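Prirkell to end nightly desk-side trash service at Skirnis building

January 3, 2020

Office tenants in the Skirnis building will empty and reline their own desk-side trash cans starting this month, under a revised cleaning schedule issued by Prirkell, the company that manages the property.

The schedule covers 474 cans on the office floors. Under the old arrangement, the night crew emptied every can at every desk and fitted a new bag whether or not the old one held anything. Under the new one, the crew will collect tied bags from two drop points on each floor and will no longer go under desks. Restrooms, kitchens and meeting rooms stay on nightly service.

Doğukan Tuncer, building operations manager for Prirkell, said the change followed a trial on the Altıntaş wing that began in May. Bag use on the wing fell during the trial, and the time the crew spent on each floor was cut by 90 minutes a night. That time will go to floor care and to the stairwells, which had been cleaned on alternate nights.

"Most of the bags we pulled had a tissue and a tea bag in them," Tuncer said. "We were replacing liners that could have stayed in for the week."

Tenants are asked to change a bag when it is two-thirds full, or at the end of the week if it never gets that far. Any can that has held food is to be changed the same day. Full bags are to be tied with a single knot and carried to the drop point before 6 p.m. Bags left beside desks will not be collected. 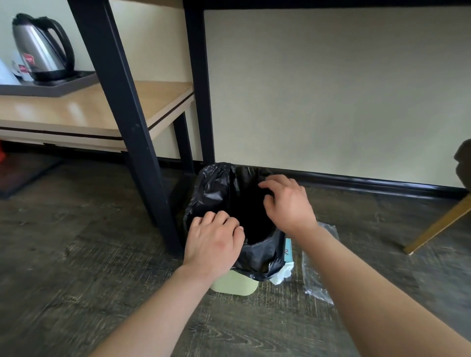
The liners themselves are supplied by Uletine and will be stocked in the supply closet on each floor in packs of 500. They are one size only, chosen to fit the larger cans in the kitchens, so there is a good deal of extra plastic when one goes into a small desk can. Prirkell's instructions call for the extra to be folded down over the outside. With a small can the black bag can hang low enough that only the base of the can shows, and this is acceptable. The rim should be pressed down with one hand while the other hand tucks the opposite side, working around the opening until the bag lies against the wall of the can. Air trapped under the bag is let out by lifting one edge for a moment. A bag that is dropped in without being folded over tends to slide to the bottom the first time something heavy is thrown away.

Cans may stay where they are, beneath the desk or next to it, as long as they are clear of the foot space and of any power strip. The night crew will sweep around them but will not move them. Boxes, shopping bags and loose packaging on the floor will also be left in place, and tenants who want the floor under a desk mopped should clear it first.

Canan Yazıcı, office manager for one of the tenants on the Altıntaş wing, said the trial had gone smoothly after a slow start. Staff at first carried bags down to the loading dock because the drop points were not marked. Signs went up in the second week.

"The only regular complaint was about liquids," Yazıcı said. "People pour the end of a cup of tea into the can, and then they have to carry the bag down the hall."

The revised schedule asks tenants to empty cups and kettles in the kitchen sink. Electric kettles are still allowed at desks and on side tables, provided they stand on a tray and are unplugged at night. The rule on kettles is unchanged from the previous schedule.

Paper and cardboard are handled separately and do not go in lined cans. The blue recycling carts next to the copiers will be emptied twice a week, as before. Used tissues and paper towels are treated as trash. Batteries, toner and light bulbs go to the front desk.

Prirkell said the new terms do not alter the cleaning charge in existing leases. A tenant that wants to keep nightly desk service can request it in writing and will be billed per can. Tuncer did not give the rate, saying it would depend on how many cans were involved and on which floor — the upper floors take longer to service when the freight elevator is in use.

Replacement cans are available from the front desk at no charge. Cracked cans, or cans with a broken rim, should be exchanged before they are relined. The full schedule and a floor plan showing the drop points are posted next to the elevators on each level.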